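We use cookies to improve your visit. By continuing to browse this site you accept our cookie policy. Accept | Manage settings

Plerkow Manipulation Data Program
Progress report to the Vunomico fund, May 2025

Collection at the two-arm station has continued without interruption since February. The team has recorded 1505 demonstrations in this period, of which 423 involve soft objects. A further 600 await review and are not included in the total.

Soft toys remain the most demanding category, as their shape changes with each grasp. Work has been extended to mixed tabletops, so that the learning system meets varied objects in one session.

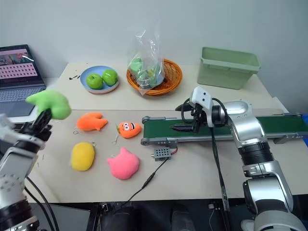
Two-arm station: left hand holding a green plush toy, right gripper over the conveyor.

Review of the recordings follows the procedure agreed with Warard. Labeling is on schedule – the storage upgrade is not, and delivery is now expected 7 weeks later than planned. No change to the approved budget is requested. The next period will give priority to conveyor tasks.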